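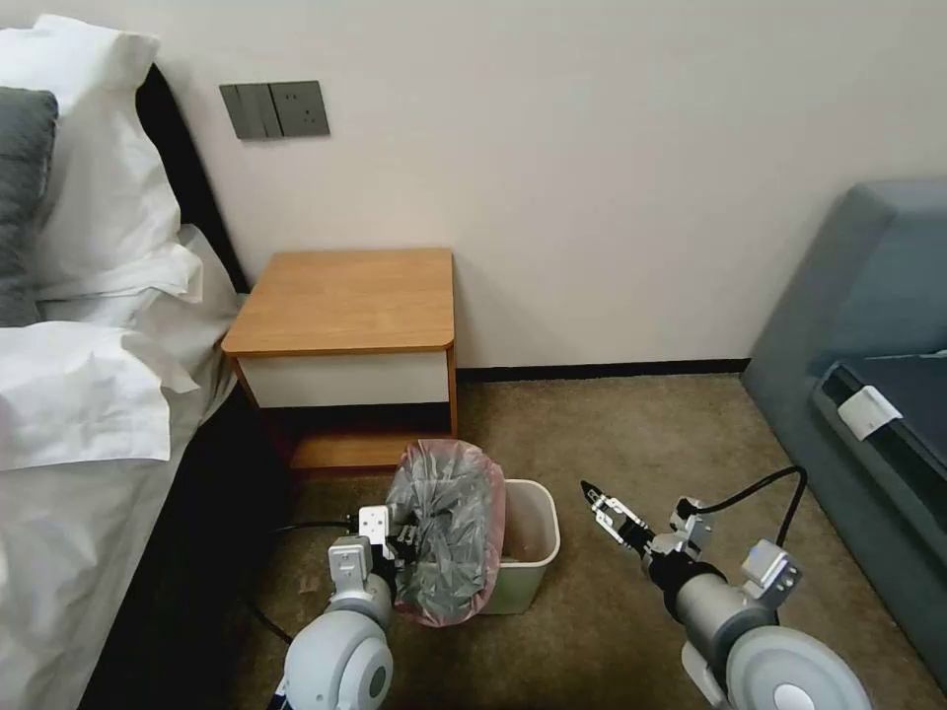

## 3. 苦情の文体:枕元の照明をめぐる記述

### 3.1 資料

本節で扱うのは、Herwoodホテルの客室に置かれたアンケート用紙のうち、自由記述欄に照明への言及がある328件である。用紙は同ホテルの支配人室で段ボール箱に保管されており、箱の側面には「済」とだけ書かれていた。何が済んだのかについて、現在の従業員から一致した回答は得られなかった。

自由記述欄は罫線のない空白で、大きさは名刺ほどである。この狭さは資料の性格を大きく左右している。書き手は短く済ませるか、裏面に回るか、余白を伝って用紙の縁を一周するかを選ばなければならない。縁を一周した記述は例外なく長文の苦情であり、満足した宿泊客が紙を回しながら書いた例は見つからなかった。

比較のため、Dondtonの同規模の宿泊施設から提供を受けた用紙も参照した。ただし先方の用紙には「お褒めの言葉」という欄しかなく、苦情はすべてその欄に記入されている。敬語の分析には興味深い資料だが、分類には手間がかかった。以下の用例は、断りのない限りHerwoodのものである。引用にあたっては表記を原文に従い、客室番号と氏名を省いた。

### 3.2 主語の消失

照明への苦情で最初に目につくのは、動作の主体がなかなか現れないことである。「消えない」「どこで消すのか」「急に全部ついた」といった表現が大半を占め、「私がスイッチを押し間違えた」と書いた客は2人にとどまる。日本語で主語が省かれるのは珍しくないが、朝食への賛辞では「私は三度おかわりした」と堂々と名乗る書き手が、照明の話題に移った途端に姿を消すのは、文法だけでは説明しにくい。

典型的な例を挙げる。

> 夜中に水を飲もうとしたら、部屋中が明るくなった。夫が起きた。

この記述では、明るくなった原因が文と文のあいだに置き去りにされている。水を飲もうとする行為から全灯点灯まで、書き手の指は一度も登場しない。筆者はこの型を「無指の構文」と仮に呼ぶ。査読の段階で名称の再考を勧められたが、代案がなかったためそのまま用いる。

無指の構文が成り立つには、読み手の側に設備の知識が要る。寝台のそばの壁に、複数のロッカースイッチとコンセントを一枚に収めたパネルがあるという配置(図1)を思い浮かべられる読み手なら、省略された動作を苦もなく補うことができる。反対に、そうした壁を知らない読み手にとって、上の用例はほとんど怪談である。

### 3.3 スイッチの擬人化

主体の座が空いたところへ入ってくるのが、スイッチ自身である。「言うことを聞かない」「どれも知らん顔をしている」「一つだけ意地の悪いのがいる」など、擬人化を含む記述は20件を超える。興味深いことに、エアコンや湯沸かしポットへの苦情では擬人化はほぼ見られず、「音がする」「ふたが固い」と平明に書かれる。ポットは壊れることがあっても、悪意を疑われることはないらしい。

擬人化の程度は、用紙から読み取れる範囲では、操作の対象と結果のあいだの距離に関係していると考えられる。手元の突起を押して手元で湯が沸くなら、話はそこで終わる。枕元で押して、遠い浴室の扉の下から光が漏れてくると、書き手は間に何者かを立てたくなるのであろう。Sepúlvedaはこの傾向を「配線の人格化」と呼び、宿泊客は電線を見ることができないので人柄を見るのだと述べた(Olga Sepúlveda、私信)。なお同氏は自宅でもスイッチに名前を付けているとのことで、この見解がどこまで独立した観察に基づくかは慎重に判断したい。

### 3.4 助言としての苦情

残る一群は、苦情でありながら次の宿泊客への助言の形をとる。用紙の宛先は支配人であるにもかかわらず、「寝る前に全部試しておくこと」「端のは触らないほうがよい」と、明らかに別の読者へ向けて書かれている。書き手は用紙が客室に残り続けると考えていたのかもしれない。実際には毎朝回収され、箱に入れられた。助言は一件も届いていない。

この型の記述には、命令形の硬さと体験談の柔らかさが同居する。次の例では、三つの文のあいだに文体が二度変わる。

> 右から順に押すべし。私はそれで助かりました。でも左だったかもしれない。

最後の一文によって助言としての価値はほぼ失われるが、資料としての価値はむしろ高まる。書き手は机に向かい、前夜の手の動きを再現しようとして、途中で自信をなくしている。自由記述欄には、設備の評価に加えて、暗闇での記憶を朝の文章に直す作業の跡が残るのである。

設備業者Brovusaの施工説明書では、同様の操作が「入/切」の表一つで片づけられている。表に誤りはない。しかし表を参照した形跡のある記述は、照明関係の全資料を通じて3件だけで、うち一つは説明書の文字が小さくて暗いところでは読めないという苦情であった。

### 3.5 分類上の問題

以上の型は排他的ではない。主語を消したままスイッチを責め、末尾で他人に忠告する用紙もあり、分類作業では最初に現れた型を優先した。この規則を採ると、書き出しを時候の挨拶に費やした記述がどこにも入らなくなる。「12月の冷え込みの折」で始まる一枚は、本題に入る前に欄が尽き、縁を半周したところで「照明」の二文字に達して終わっていた。検討の末、これは照明への言及ありとして資料に残し、型は「不明」とした。

もう一つの問題は筆跡である。共同で判読にあたったSánchezと筆者のあいだでは、「暗い」と「晴い」の区別がつかない用紙が繰り返し争点になった。「晴い」という語は存在しないと筆者は主張したが、存在しない語を書く宿泊客は存在する、というのがSánchezの立場であった。最終的には両方の読みを注記し、集計では「暗い」に含めている。次節では、この注記つきの資料を用いて、賛辞の側に現れる照明表現を検討する。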